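How to work out when an undated old letter was written

I've been putting my great-aunt's family papers in order since April, and more than half of the letters have no year on them at all. Some just say "17th November" and leave you to it! I'm no historian, but I've got a lot better at narrowing things down, so these are the steps I use now.

You'll want a pencil, a notebook and a good lamp. Keep tea on another table (I learned that one early on).

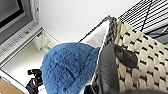
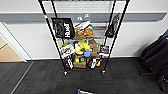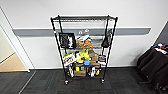
Step 1: Copy it out first

Before you look anything up, write the letter out exactly as it stands, bad spelling and all. I used to skip this and go hunting for clues straight away, and I missed half of them. Put a question mark in brackets where you can't read a word and come back to it later.

Step 2: Look for rulers, wars and taxes

People grumble about the government in every century, which is lovely for us. One of mine complains that "the new duke" had put up the toll at Tirkness bridge. There were only two dukes it could have been, so that gave me a stretch of 30 years to work with. Write down the earliest and latest date each clue allows, even if the gap looks hopelessly wide.

Step 3: Check the money

Prices are slippery but useful. My letter mentions a debt of 800 crowns owed to the Thiele family, and their account book has the same debt growing to 1,045 with interest. The account book was dated, so the letter had to come before that last entry.

Step 4: Mind the calendar

Different places changed calendars at different times, and some started the new year in spring. Find out which one your writer was using before you fix a date, and note both versions if you can't tell.

Step 5: Compare the handwriting

Lay the letter next to a dated one by the same person. Ntombi Adams, who helped me with the Illar letters, told me to look at the capitals and the signature first, and she was quite right. My writer's D in "Dirora" loses its big loop as she gets older.

Step 6: Write down how sure you are

I pencil the date on the folder (never on the letter) with my reasons underneath. If it's a guess, I put "guess". Anel Hendricks has since moved one of mine by a whole decade, and she could only do it by going back through my notes and finding the duke I'd mixed up.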